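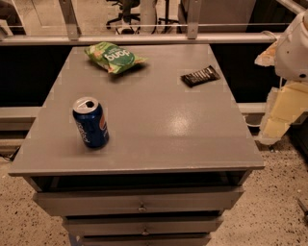
Chapter 4
Storing What We Make

A potter in the hill town of Szekeres once told a visitor that the hardest part of her trade came after the kiln. She had bowls stacked to the ceiling and a market that opened only in October. Where do you keep things until somebody wants them? Whole industries have grown up around that question, and this chapter is about how people have answered it.

Storage is one of the great subjects in the history of trade, and it's far livelier than it sounds! Grain pits, salt cellars, ice houses, the long brick warehouses along the canal at Borkotgate: every one of them is a bet about the future. A merchant who fills a barn in fall is guessing what flour will cost in spring. Sometimes the guess pays for a new roof. Sometimes the mice get there first.

We start in Posano, where the town granary held 600 sacks and the keeper, by law, had to open the doors to anyone who asked to look. Then we move to the Wullora valley and the cheese caves (my favorite part of the chapter), where 32 families shared a single cool tunnel and marked their wheels with notches. Rachid Tazi's study of those notches is a wonderful piece of detective work, and you'll get to try reading a few yourself.

Key words: surplus, spoilage, carrying cost, turnover

Before you read
Think of a food your family buys in large amounts. How long does it last at home? What would change if the nearest store were 118 miles away?

4.1 The Granary at Posano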